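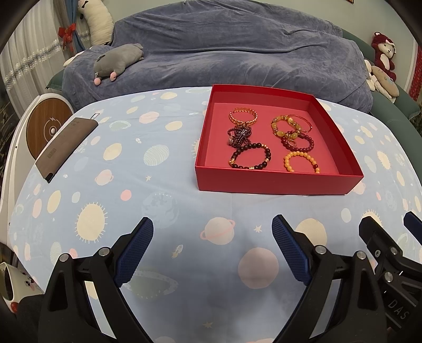
Bracelets in the red box, gripper open.

Skasis Bracelets – README

Welcome! Skasis Bracelets is a set of short demonstrations recorded with a hand-held gripper in people's homes. Every episode deals with jewelry and a shallow red box. We love this task because beads are so hard on a policy: they sag, they roll, they catch on each other, and a grasp that works on a stiff bangle does very little for a heap of strands.

What you get
3185 episodes from 40 homes, recorded by 11 people. Each episode has wrist video, gripper opening, tool pose and one plain-language instruction such as "take out the yellow bracelet." Instructions were typed by the person recording and we left their spelling alone, so expect "bracelette" now and then.

The box stays open the whole time. Beaded pieces and smooth bangles share it, often overlapping, and we never straightened them out for a cleaner start.
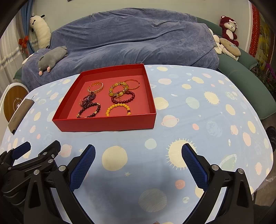

Patterned cloths are very welcome in this set! Planets and stars under the gripper gave our first pose tracker plenty to hold on to, while plain white tables gave it trouble. If you train on a crop, keep some of the cloth in it.

Known problems
– 237 episodes have a gripper opening signal that lags the video. They are listed in lag.txt.
– Clear beads confuse the depth estimates. Yurii Romaniuk is working on a fix and would love test cases.
– Left-handed recordings are rare, so please send us more.

Splits
Split by home, never by episode. The loader from Gamage does this by default.

Credits
Recording guide by Nusrat Amarasinghe, pose tracking by Gil-soo Noh, instruction checks by Shanthi Khan. Version 1.1, Jan 3, 2021.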